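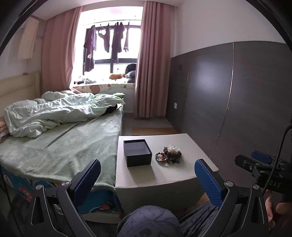 Gultunness Institute, Department of Mechatronics — Robot Manipulation Teaching Group

Course handout 4: Comparing finger pads on the hand-held gripper
Instructor: Edivaldo Quintana
Version of 6/15/20

1. Purpose of this session

In handout 3 we worked with hard blocks and cups. In the present session we go to small and tangled objects, and we compare the textured pad with the smooth pad on the same gripper. The task is simple to say: take one beaded bracelet from a pile and put it in an open box on a low table. It is less simple to do, and the records from it are useful for everybody who will later write the controller.

Please read the whole handout before you start. Students who had handout 3 in April will find that sections 3 and 4 are different now.

2. What you prepare

A low table with free space for the gripper to come from above. In the bedroom setup the white table has the box on the left and the bracelets on the right, with a small clear crystal cluster on top of the pile. The crystal must be moved first, and this already is a good test, for it is hard and has many edges while the beads can roll.

Both pad sets. The textured pads are blue. The smooth pads are in the drawer marked Nendlow, together with the small screws.

The log sheet. One line is one attempt.

A window in the view is allowed, but write it on the sheet. Strong light from behind changes the exposure of the camera, and dark beads become difficult to separate in the video. If there are curtains, make one series with them open and one with them closed.

3. Procedure

Sit so that your knee does not touch the table. Hold the handle with one hand only.

Start each attempt with the fingers fully open and both finger tips in the camera view. Lower the gripper slowly, close on one bracelet, lift, wait 5 seconds, and release over the box. After the release, open fully again before you move away.

Do 125 attempts with the textured pads and then 125 with the smooth pads. The last 50 attempts are free: you choose the pads and you write why. This gives 300 for each group. Do not delete failed attempts. A bracelet that pulls two others with it is a failed attempt, also when all three arrive in the box.

4. How to mark the result

We use four marks: clean, double, slip and miss. "Slip" means that the object left the fingers during lifting or waiting. "Miss" means the fingers closed on nothing. If you hesitate between two marks, write both and Kevin Egan will look at the video with you.

5. Questions for the report

Is there a difference between the pads for beads and for the crystal? Give the numbers separately.

The Pillier controller closes with constant speed, but your hand does not. Look at ten of your clean attempts. In which part of the movement do you slow down?

The background in a home contains many soft things, for example bedding, cushions and hanging clothes. Which of them would you expect the same pads to hold well? Explain in a few sentences — no new measurement is necessary.

6. Delivery

Put the log sheet and the video files in the Mercado folder under your group number. Reports are discussed in room 438. Bring the gripper back with the textured pads mounted.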